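Lovisbridge Pickle Swap: Frequently Asked Questions

What is the swap, exactly?
You bring jars of something you pickled, fermented or boiled into jam. You go home with jars of something other people made. No money changes hands, although a certain amount of flattery does.

How many jars should I bring?
Up to 14. The limit used to be 200 for the whole hall, until Grigoris Stefanou turned up with 78 jars of green tomato relish and went home with 71 of them.

Does it have to be pickles?
No. Chutney, marmalade, kimchi, preserved lemons and hot sauce are all welcome. Lime pickle is more than welcome and will be gone by the time you have found somewhere to park. Store-bought olives in a nicer jar are not welcome, and yes, we can tell.

What goes on the label?
What it is, when you made it and everything in it. "Grandma's secret" is a lovely name but a poor ingredient list, especially for anyone allergic to mustard.

Can I use plastic screw caps?
For fridge pickles, yes. For anything shelf-stable, please use new metal lids and a tested canning recipe. Plastic caps are fine for keeping an opened jar in the fridge, and they don't rust when the brine gets at them.

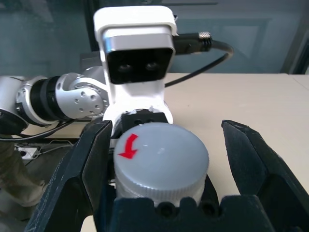 A screw cap with a red arrow on top.

My pickles went soft. Can I still swap them?
You can try. Next time, trim the blossom end off each cucumber and use the freshest ones you can find. If they are soft and also slimy or smell odd, throw them out and don't taste one to be sure.

How hot is "hot"?
We use a scale of one to 5. Thodoris Politis does the tasting and considers black pepper a mild herb, so treat his threes with respect.

Do I get my empty jars back?
Only if your name is on the bottom. Unmarked jars go to the Grornwood table, where they are free to anyone who will take them before we have to wash them again.

When is the next one?
We skip the summer, when everyone is too busy pickling, and meet again in December. Doors open at ten. The line for the lime pickle forms a little earlier.

Page last updated February 14, 2021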